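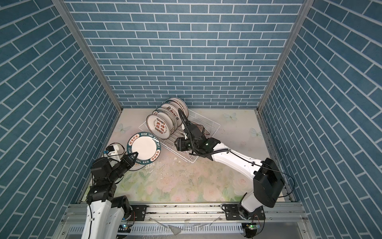
Waaka is an annual open-air music festival held in the town of Lenia, on a meadow beside the river Reltov. It takes place every August and presents mostly folk rock, brass bands and electronic music.

History

The festival started as a single evening concert for 670 listeners, with a stage made from two farm trailers. The next year it moved from the market square to the meadow, and a second day was added. After a flood in March damaged the access road, one edition was held in the town's ice hall, where only 700 tickets could be sold.

Program

There are two stages. The larger one, Skulluton, is named after an old mill that stood on the same place. The smaller stage is for new groups, which are selected from demo recordings. Each of them receives a set of 30 minutes – the main acts play for one hour or longer. In the present form 8 groups perform on the smaller stage each day.

Visitors

The campsite has place for 800 tents and opens one day before the first concert. Children under ten enter free with an adult. The most recent edition opened on August 15, 2025.

See also
Music of Lenia
List of folk festivals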